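Friday, test kitchen, after lunch

Dishes again before the Flirkon samples go out. Poppy wants the counter clear by 3, so washing up comes first and labels after.

White bowl with the chopsticks across it stays left of the sink, on the green one. Orange bowls go in the basin.

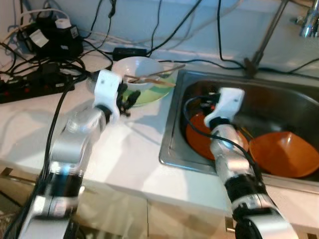
## Sink notes

- Keep the adapter against the backsplash away from splashes – ask Younes if it can move to the shelf.
- Soak 40 minutes if sauce has dried on.
- Mamavico soap is nearly out. Order with the Bensaid towels.

One orange bowl is tilted and the other is on its side, so set them level before filling.
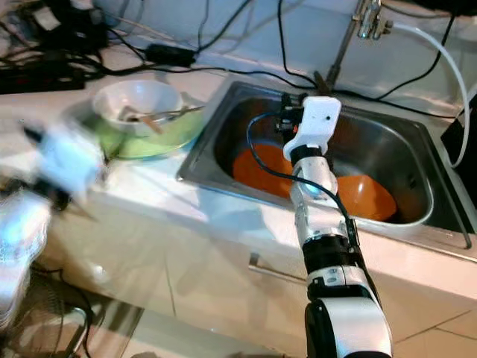
Orange bowls in the sink, white bowl on the counter to the left.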